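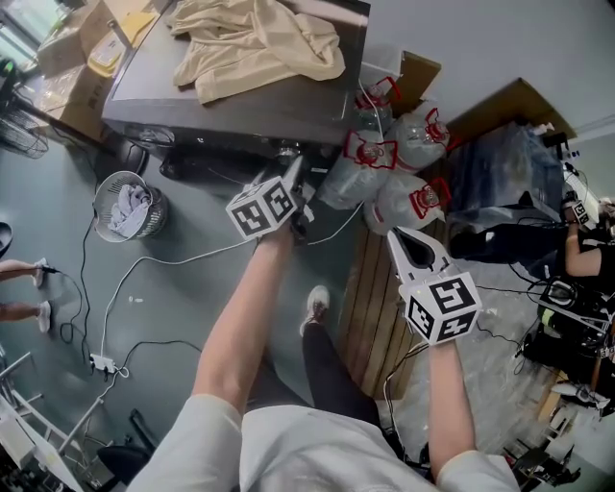
Where should bottled water be kept in a workroom? On the floor against a wall, away from the power strip and out of the walking line.

The Burkonton unit follows the same rule for all bagged stock. Bags stay closed until the previous one is finished. Flattened cartons go out with the Galtholm pickup – full cartons stay stacked, heaviest at the bottom.

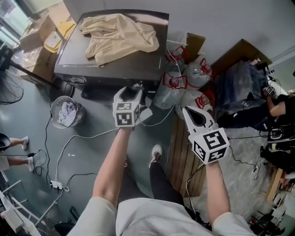 Cables are the second item. Any lead crossing the floor should run along the wall or under a cover strip, and each power strip carries a maximum load of 3000 watts. Fans count toward that load. Replacement cover strips are on order 1327 from Değirmenci, delivery in January.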